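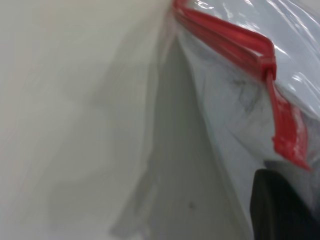
Sealed storage is item one on the Varby linen room checklist, and it is the part most often rushed. Every bag that goes on the shelf must be closed along its full length, with the end of the closure lying flat. Check the red closure by running a thumb along it. Where the strip bends sharply, as it does on this clear bag with the crumpled white contents, open it, straighten it and press it shut again. Strong light makes creased film hard to read, so tilt the bag before deciding whether a mark is on the plastic or on what is inside.

Varby linen room, store check
Date of check: 6 August 2024
Shelf run: 4
Batch: 1251

1. Closures
Pressed shut end to end: Yes, after two were redone.
Loose ends tucked or trimmed: No. Trim only past the seal, never through it.
Comment: The bags ordered through Endon close well but do not like being overfilled.

2. Film
Free of holes and splits: Yes.
Free of tape repairs: One taped bag found, taken out and replaced.
Comment: Creasing is not a fault. A split at a fold is.

3. Contents
Dry to the touch before bagging: Yes, checked at the table.
Marks or smudges: Any grey mark seen through the film means the bag is opened and the item looked at. If it is on the linen, send it back to the laundry at Grudenton. If it is on the plastic, wipe and reseal.
Comment: The laundry slip goes back with the item - last time two came without one and had to be traced.

4. Folding and fill
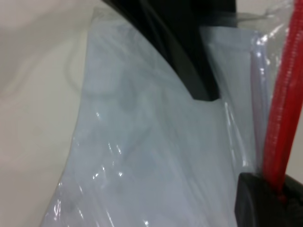 Items should lie flat and reach no higher than a hand's width below the closure. Fold to the card on the wall, with the long edge towards the seal. The pale blue-white contents here sit alongside the red zipper strip, with a flat panel of the fold next to it, and that is worth a second look on any bag: cloth close to the seal can get caught when it is pressed shut. There should be a little clear film to spare past the contents so the bag can be opened without pulling at them.

Folded to the card: Mostly. Older bags from March still follow the previous card.
Air pressed out: Yes.
Nothing caught in the seal: Yes on recheck.

5. Shelf
Shelf wiped down: Yes.
Bags stacked no more than 7 high: Yes, except the end bay. Corrected.
Clear of the heating pipe: Yes.
Comment: The Vaher shelving has a sharp lip on the lower rail. It has been reported under job 2326. Until it is filed down, lift bags out and do not slide them.

6. Left to do
Refold the March bags.
Order more bags in the larger size.
Put a new folding card by the door.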